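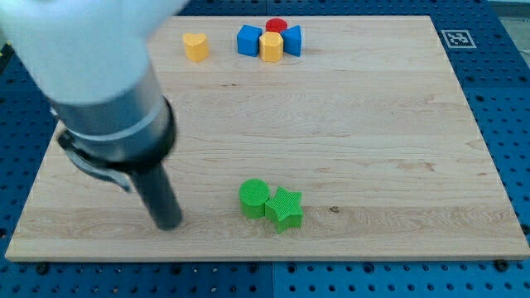
Block board

Reference > Household and Classroom > Play Surfaces > Block board

Print this article | E-mail this article

A block board is a flat, rectangular wooden panel used as a base for sorting, arranging, or stacking loose blocks. It has no rim, slots, or printed pattern, and so differs from the form board, in which each piece has a matching recess, and from the play tray, which has raised sides. Boards are usually laid on a larger table and can be lifted off when the table is needed for other work.

Construction

Most block boards are made from light-colored hardwood, commonly maple, beech, or birch. A pale surface gives good contrast with painted blocks. Visible grain lines, darker streaks, and small knots are accepted in most grades, provided that the knots are tight and sanded level with the surrounding wood. A loose knot can leave a pit that tips a small block.

Single-piece boards are rare in larger sizes. Wider boards are glued up from strips with the grain running in one direction, usually along the longer side. The front edge is left square or given a slight round. A finish of mineral oil or hard wax is preferred to gloss varnish, which reflects overhead light and lets blocks slide.

Flatness is the main measure of quality. A board that has cupped across the grain rocks on a hard table and will not hold a tall stack. Boards are stored flat or on edge with air on both faces. Leaning a board against a wall for long periods tends to bow it.

Underlying surface

A board may be placed on an ordinary tabletop, on a mat, or on a perforated panel. Perforated panels carry a regular grid of round holes and may be assembled from several sections, leaving faint seams. Bolts or screws can be set in the holes to fasten fittings. A board lying over the panel covers the holes in the working area and keeps narrow pieces from catching in them, while the grid remains available at the margins.

The panel is often painted a dark or saturated color. Blue is common with pale wood, as the outline of the board then stands out clearly.

Blocks

Blocks used with a board are either regular solids (cubes, prisms, cylinders) or flat shapes with parallel faces, such as hearts, stars, and crosses. The second group can be laid down or stood on edge. The heart is among the less stable shapes when upright, with its rounded lobes at the top and little bearing surface at the point. A yellow heart-shaped block standing in this way is shown at the head of this article, to the left on the board.

Blocks are normally kept together toward the far end of the board, which leaves the near part clear for arranging. Setting one piece apart from a group is a basic sorting exercise. The piece set apart may differ from the others in color, shape, or both.

Listed patterns

The Wondberg pattern is a plain board with square edges, supplied without blocks. The Noder pattern has a rounded front edge and is sold with a set of 43 painted blocks in a cotton bag. Both are finished in oil.

Care

Boards are wiped with a barely damp cloth and dried at once. Paint marks left by blocks are removed by light sanding with the grain, after which the area is oiled again. Two thin coats are enough.

See also: Form board; Pegboard; Play tray; Sorting exercise

Entry 2417. Compiled by Urmila Katiyar. Revised by Vikas Dwivedi, May 4, 2024.

Print this article | E-mail this article

Contact | Copyright Dumulum Reference | Back to top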